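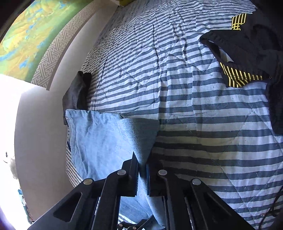
Blue pillowcase on the striped bedspread, laundry still to fold.

April, posted by the author | 2 comments | 40 shares

I changed the bedding over this month. The winter set went into the closet and the striped quilted spread came back out. It has wide slate-blue and white stripes with diamond stitching, and it shows every speck, so I shake it out the window more often than I would like.

The pale blue pillowcase is a soft one and it wrinkles the minute you look away. I used to iron it. Now I fold it in half the long way, smooth it with my forearm, fold it in thirds and put it under something heavy. The stack of Dralport catalogs works fine for this.

I do the folding on the bed, with the spread already on. Pillowcases go first, then clothes. The navy thing with the yellow and black stripes gets done last — it never sits flat and I have stopped trying.

I looked at a second spread at Nowicki so I could rotate them. The one I liked was 78 dollars and the stripes were narrower than mine. I may wait for the summer sale. If anyone has washed a Nowicki quilt more than a few times, tell me how the stitching held up.

Next up is the linen shelf, which I have put off since January.

2 comments

Recent posts
Sorting the linen closet, part one
Werkilmont hangers after a year
What I keep under the bed
Cold wash or warm for quilts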